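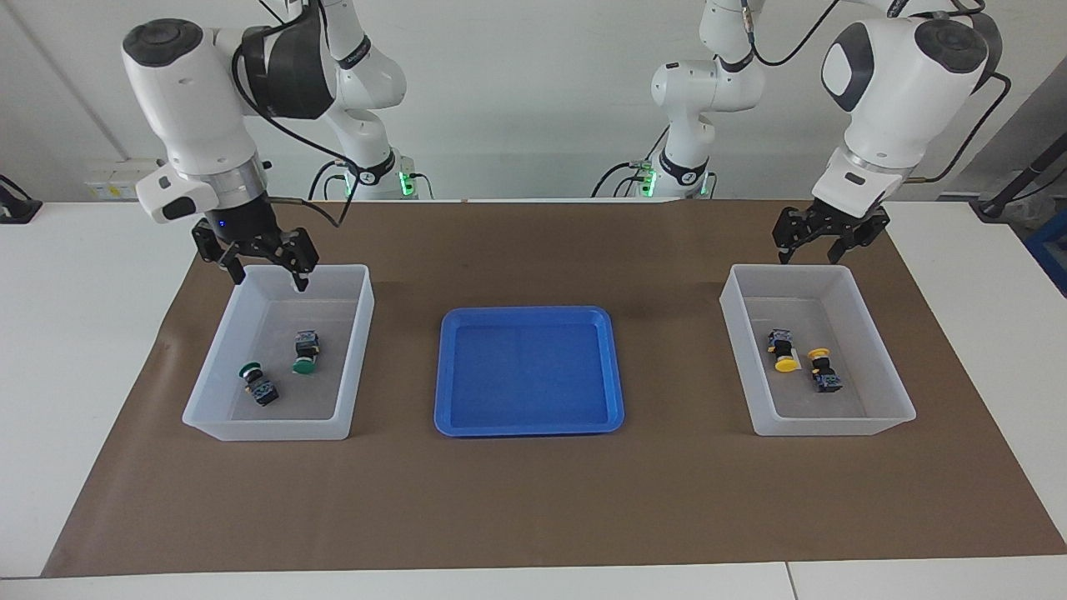 Green push buttons in the left bin, blue tray still empty in the middle.

I finally got my parts table under control, so I'm writing up how I sort switches now. It's a small job and you can do it with stuff you probably own already!

Start with the surface. I roll out a big sheet of brown paper because little black parts vanish on a dark bench (ask me about the evening I spent on my knees with a flashlight). Tape the corners if yours curls.

Next, set out two shallow bins with a tray between them. I like the frosted plastic kind for bins, and a tray in some loud color. Mine is bright blue - it's hard to lose a blue tray, even in the Daltcombe workshop, where I have lost a whole stool.

Unsorted switches go in one bin. Take them out one at a time, hold each by the black body and not by the cap, and turn it until you can read the label. If the label matches your list, it goes in the tray. If it doesn't, or if the cap feels gritty when you press it, drop it in the other bin and move on. Don't stop to fix anything! I used to, and I'd get four done in an evening.

When the tray has a single layer in it, quit filling and bag that lot. Write the part number on the bag before the switches go in.

Teguh Ngui and I went through 109 of them this way last November, with a long break for noodles, and he still wants to do the caps by color first. Try it his way if you have a lot of mixed colors. With only green ones I wouldn't bother.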